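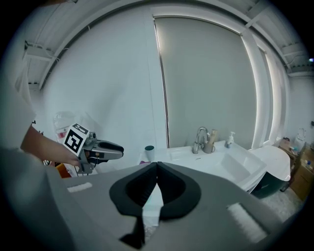 Chapter 4
Water in the Home

Most people use water dozens of times a day without thinking about where it comes from or where it goes. The rooms that use the most of it are usually the smallest ones. In this chapter we follow water from the street main to the tap, and then from the drain back out to the sewer.

Before you begin, you should be comfortable with the ideas of pressure and flow rate from Chapter 3. You will need them in Section 4.2, where we compare pipes of different widths.

4.1 Two Systems, One House

A house has two water systems that never meet. The supply system brings clean water in under pressure. The drainage system carries used water out, and in nearly all homes it works by gravity alone. A supply pipe can run uphill, turn corners, and climb through a wall to an upper floor. A drain pipe has to slope downward for its whole length.

This difference explains a good deal about how houses are laid out. Bathrooms are often stacked one above another, or placed back to back with a kitchen, so that they can share a single vertical drain called a stack. The stack continues up through the roof as a vent. Without the vent, water rushing down the pipe would pull air behind it and empty the traps under the sinks.

A trap is the curved section of pipe below a fixture. It holds a small amount of water at all times – enough to keep sewer gas from coming back into the room.

Case Study: The Town of Graltosdale

Graltosdale has 1,831 homes on its public water system. In January, the town engineer, Wulan Yusof, compared the water pumped into the mains with the water recorded on household meters. The two figures did not match. Her crew tested the lines street by street and found 41 leaks, 27 of them on the older side of town, where the pipes are cast iron. We return to her records in Section 4.5, when we look at how pipe material and age affect water loss.

Key terms for this section: main, supply system, drainage system, stack, vent, trap

Before You Read

Find the shutoff valve for the water supply where you live. Write down where it is and what kind of handle it has. Keep your notes for the activity at the end of Section 4.3.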